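# Niltberg desk tidy

My notes on keeping a white desk usable – 303 entries in `notes.csv`, mostly me grumbling at plugs. 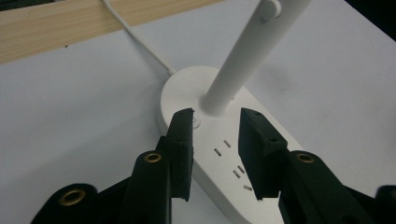
Can I reuse the notes? Please do, they're free for anyone to copy.

## Columns

- `item`: what was on the desk
- `moved_to`: shelf, drawer or bin 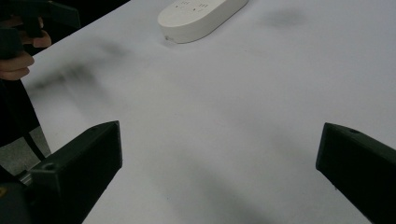
I started with the drawers and got bored after four. The desk went better once I gave the cables a home. A white power strip with rounded sides is easy to lose on a white top, so I log it first.

Entries up to 200 are the tidy ones. 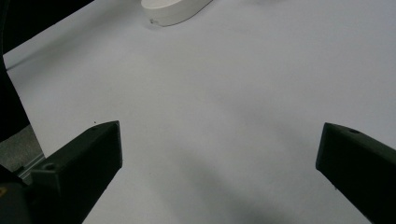 After that my spelling gets worse, and I'll fix it in January.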